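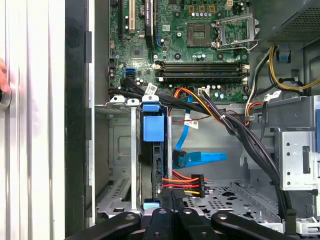 Inside an open desktop tower, with the CPU socket and all four memory slots empty.

Computer Recycling Moves to the Golden Street Hall

The town's electronics collection has a new home. Starting in July, residents can bring old computers, printers and phones to the side entrance of the Golden Street Hall, next to the bike racks. The old drop-off point behind the Kekel hardware store is closed, and anything left there will be treated as dumping.

Last year the collection took in 1,947 items, up from 1,204 the year before. Printers made up the biggest share, followed by desktop computers and monitors. The old site had no roof over the loading area and room for only two cars at a time, and the line often backed up onto the main road. The hall has its own lot and a covered ramp.

Drop-off hours are 9 a.m. to 1 p.m. on collection mornings. Dates are posted on the hall door and on the town website. You do not need an appointment unless you are bringing more than 10 items. Businesses can use the service too, but they have to call first and there is a charge by weight.

What we take

Desktops and laptops, monitors, keyboards, printers, routers, game consoles, cell phones, tablets, cables and chargers. Computers do not have to be complete. A case with parts missing is fine, and so is a box of loose parts.

What we can't take

Refrigerators, air conditioners, microwaves, smoke detectors and light bulbs. Tube televisions go to the county transfer station, where the fee depends on screen size. Please don't bring batteries that are swollen or leaking. Call the county hazardous waste line and they will tell you where to go.

Before you come

Copy anything you want to keep and sign out of your accounts. This matters most with phones and tablets, which often can't be reused if they are still locked to the last owner. Hard drives can be left in the machine or handed over separately. Drives are shredded by Vlček Metals, the same company that hauls away the scrap. If you would like a receipt showing that your drive went in for shredding, ask for one at the table. There is no charge for this.

Take ink and toner cartridges out of printers and put them in a plastic bag. Paper trays should be empty. Tie up loose cords if you can.

Where it goes

Machines that can be fixed are set aside for the Cukilus repair shop, which cleans them up and passes them on to families in the school district. The shop placed 280 computers last year – mostly laptops, with some desktops for home offices. Everything else is sorted and sold as scrap, and the money goes toward the cost of the truck.

"We get asked if it's worth bringing in something really old," said Janka Štefanec, who runs the collection. "Bring it. We'd take it over having it sit in a damp garage for another 10 years."

The repair shop is short of laptop chargers and wired mice at the moment. If you have spares, put them in the blue tub by the door.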